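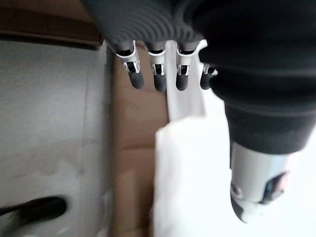
Fine rib knit in charcoal.

Cuffs keep bagging out on fingering weight sweaters

turnip_row
I've made three pullovers from the same pattern and all of them have the same trouble. The cuffs look fine off the needles, and after a month of wear they flare out like little bells. I'm doing 2x2 rib on the same needle size as the sleeve. The yarn is Habte sock, 400 yards to the skein, no nylon. Do I need smaller needles or a different rib?

gnigatu
Both, probably. Go down two sizes for the rib, and try 1x1 through the back loop on the knit stitches. It's slow, but it holds.

mossyford
Twisted rib is fine for looks but I don't think it holds any better than plain 1x1. I've had sweaters with each for years and can't tell them apart at the wrist. What matters is the stitch count. Most patterns leave too many stitches in the cuff because they don't want anyone complaining that it's tight.

turnip_row
How many is too many? I have 62 at the wrist, and my wrist is small.

mossyford
At your gauge I'd drop to 54 or so. Same thing at the hem. One pattern had me cast on 300 for a hem and it hung like a curtain.

Wistlow_Ann
I run a thin elastic thread along the inside of the rib, every third round. You can do it afterward with a needle.

gnigatu
Elastic works until it doesn't. I did that on a cardigan and after a few winters it went brittle and I had to pick it all out – took me a whole evening and I snapped the yarn twice. I wouldn't put it in anything I wanted to keep.

Wistlow_Ann
Mine are six years old and fine. It may depend on whether you use the dryer.

gnigatu
No dryer. Could have been bad elastic. My mistake for buying the cheap spool.

rallov_rd
Are you pushing your sleeves up? I fought this for ages and then noticed I shove mine up to the elbow every time I wash dishes. No rib is going to survive that. I made the cuffs longer and now I fold them back instead.

turnip_row
Yes, constantly. OK, that may be a big part of it.

mossyford
Wash it before you rip anything. Lukewarm soak, squeeze in a towel, then scrunch the cuffs narrow with your hands and let them dry like that. Don't pin them out.

turnip_row
Soaked the green one last night and scrunched it as told. Left cuff came back well, right one only halfway. I'm going to rip the right one and redo it on 54 with smaller needles – plain 1x1, no elastic for now.

gnigatu
Put a lifeline in before you rip. Habte splits.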